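Basket swap, Ivadton hall – the gallery

Quick page this, sorry, kettle's on and I've got to be back at the hall by half two. Bits from the May basket swap. For anyone who missed it: every family brings a shallow basket, fills it with small toys that have been sitting in a drawer, and takes home somebody else's. No money, no labels, no fuss. Well, a bit of fuss.

Rules were the same as last year. Nothing with batteries. Nothing smaller than a bottle top. No more than 9 things in a basket, and please no sticky ones (we had sticky ones).

Most people went for a mix. Play food does well, always has. Animals go first, bricks and blocks go last, then everyone wishes they'd taken the blocks. Arnout Van Rooij set out the tables and kept the list, which he has promised to type up. Still waiting Arnout.
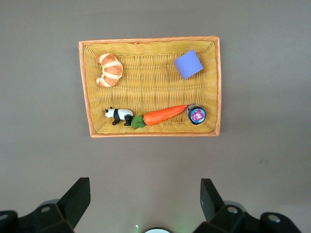
The pretend bakery things were popular again. Croissants especially, I don't know why, my two fought over one all the way home and neither of them will eat a real one. Pandas also had a good year. Plain blocks look dull next to a panda but they turn into a shop counter or a bed or a mountain, so don't turn your nose up.

On baskets – woven ones with low sides are best. Little hands can get in without tipping the lot out, and you can see what you're getting from across the room. Deep ones end up with everything at the bottom under a scarf. Give them a shake outdoors first, the crumbs get right down into the weave. Damp cloth, not soaking, and dry it in the shade.

Castillo table had the tea sets. All gone by eleven. Goltero lot brought jigsaws, and yes they'd been counted, and yes one was still a piece short. If you find a bit of sky down the sofa it's theirs.

Left over at the end: 6 baskets, all spoken for now exept two. Those are in the cupboard by the side door, ask for the key. First come etc.

Next one is at Pirkura, in the big room upstairs. Date when I have it. Same rules, plus please write your name UNDER the basket and not on the rim, it doesnt come off.

If your little one went home with something they were only meant to borrow, drop it in the box by the door. No questions asked.

More pictures when Arnout sends his. Got to run.

Recent
Basket swap – what to bring
Washing play food without ruining it
Jigsaw amnesty, Goltero
Tea sets wanted, any condition
Pirkura big room: parking and stairs
Older galleries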